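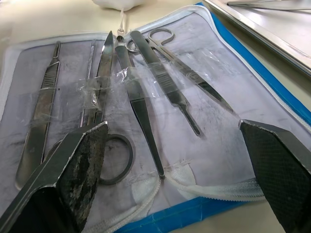

Lab Handout 3: Your Dissection Kit and the Tray

Intro Zoology Lab, Brirbridge. Notes by Ursina Ammann, updated May 29, 2021

Okay, kits! I know everybody wants to get to the earthworm, but I spend the first half of this session on tools and I'm not sorry. Unzip the case, lay it flat, and learn the names before you pick anything up.

Scalpel handles. The narrow end takes the blade, the grooved part is where your fingers go. I put blades on for you the first time (please let me).

Probe. You'll use this more than you expect. Lifting, pointing, nudging a vessel aside so your partner can see it.

Scissors. Sharp point goes up and away from the organs, always. Konrad Lüthi, who taught me this lab, used to tap the bench when he saw it pointing down, and I still hear it.

Forceps. Hold them like a pencil. If your hand cramps, you're squeezing too hard!

Stained lining is fine, I don't grade on that. A gritty zipper I do care about, so brush it out.
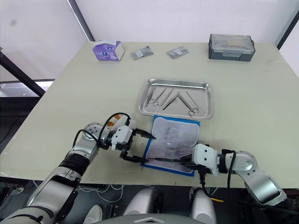

Reading time: 2 min | 300 words with the prep sheet

Setting up the tray

Steel tray in the middle of the table, instruments inside it, finger rings toward you if you can manage it. Tissues and small packets go along the back, and so does the lidded box, so your elbows have room up front.

When we're done, everything gets washed, dried (hinges too, open the scissors all the way) and goes back in the case. Questions about lost pieces go to Valentin Mayrhofer in room 21.

For next time, read the annelid pages and bring a pencil. No pens on the drawings, please.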